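Review: Kisulden Shelf Kit and Practice Rules, release 2

Kisulden is a simulated shelf-picking package from Vakwood: a rendered cabinet, a set of grocery items, a two-arm robot model, and a rulebook that says how trials are to be set up, run, and reported. The rendering has been covered elsewhere. I was mainly interested in the rulebook, which is the part a lab has to live with if it wants its numbers compared with anyone else's. 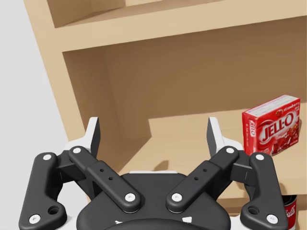
Reading time: 4 minutes

I ran the kit on a single workstation over most of August, using the default arms and the default items. In total I completed almost 200 trials, all against build 1702. The scripts supplied with the kit were used unchanged except for the log path.

What the rules cover

The rulebook is divided into setup, execution, and reporting. Setup fixes the cabinet position relative to the robot base, the list of permitted items, and the minimum clearance between neighbors. Execution sets the starting pose of both arms, the time limit per pick, and the conditions under which an operator may stop a trial. Reporting lists the fields that must appear in a results file before it can be called compliant.

Most clauses are short and can be checked by a script. "Jaws shall be open at trial start" is a good clause. "The approach should be reasonable" is a bad one, and it appears in the execution section without a definition. Vakwood uses "shall" for requirements and "should" for recommendations, and says so on the first page, but the wording drifts later. In the section on dropped items both words are used for the same obligation.

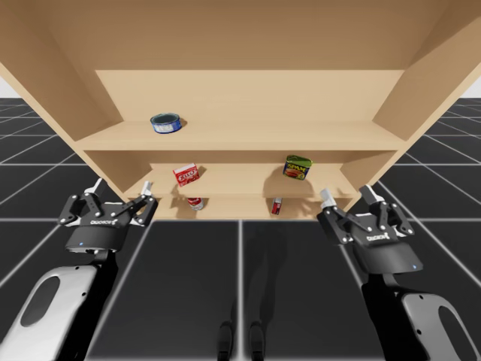 Setup rules are the strongest part of the document. Each item has an assigned shelf level, an allowed orientation range, and a required gap to its neighbors, and the seed must be logged with the layout. The rule is strict about spacing and loose about resting pose, which affects difficulty more than the authors allow for. A box standing at an angle on the middle shelf and a tuna can on the board above it call for different approaches, even with both arms starting low in front of the cabinet. I would like to see resting pose reported as a separate field. At present it can only be recovered by replaying the seed.

The start condition for the arms is well specified. Both grippers must be open and must not be holding an item, and the checker rejects a trial that breaks either condition. I broke each of them on purpose and got a clear error message both times.

Approach and contact

The approach rules are written around the wrist view. Before closing, the target must lie between the two fingers, and neither finger may be in contact with the shelf. There is no requirement that the target be centered. In a parallel gripper, an item sitting nearer one finger can be touched on that side first and pushed before the second finger reaches it. The SPAM can was a useful test piece for this. With the can upright, slightly turned, and closer to the left finger, the start of the close is compliant under the rule as written.

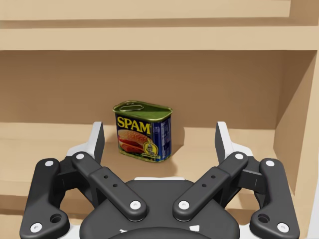 Centering tolerance

I compared results with a setup from Nair, a smaller rule set that does impose a centering tolerance. Nair requires the offset to be logged at the moment the close command is issued and marks the trial invalid if it exceeds 10 mm. Its checker is slower and its item list is thin, but the clause itself could be copied into Kisulden with little effort. Until it is, I recommend that users log the offset anyway and state the figure alongside the success rate.

Contact limits are handled better. Any touch on a non-target item is recorded, along with the link that made it. The log separates fingertip contact from contact by the outer linkage, a distinction that matters when a neighbor stands beside the jaws.

Two-arm work

Rules for two arms are thinner than rules for one. The kit assigns each arm a side of the cabinet and forbids crossing without a declared handoff. Items on the middle shelf can fall on either side of the dividing line, and the text does not say which arm owns an item that straddles it. My workaround was to assign by item center and note it in the comments field. The lower tier needs its own guidance too, as the lip of the shelf above limits what can be seen there from low in front.
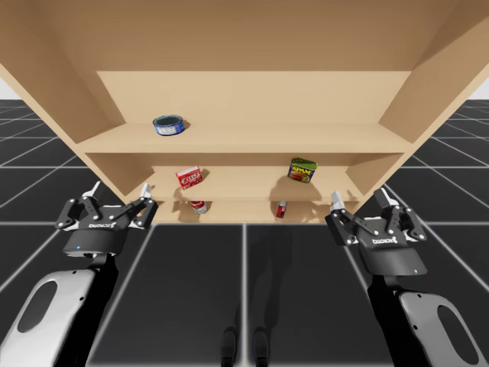 Reporting and verdict

The results template is compact and exports cleanly. It requires failed trials to be listed with a cause, and aborted trials count as failures unless the simulator itself stopped. Both are correct choices. The template from Zirside still lets aborted trials be dropped, and success rates from the two should not be placed in the same table.

Good: machine-checkable setup rules, strict start condition, honest failure accounting.
Weak: no centering tolerance, uneven use of "shall" and "should," incomplete two-arm section.

I recommend Kisulden for single-arm comparison work in its present form. For two-arm studies, write down your own ownership rule first and publish it with the logs.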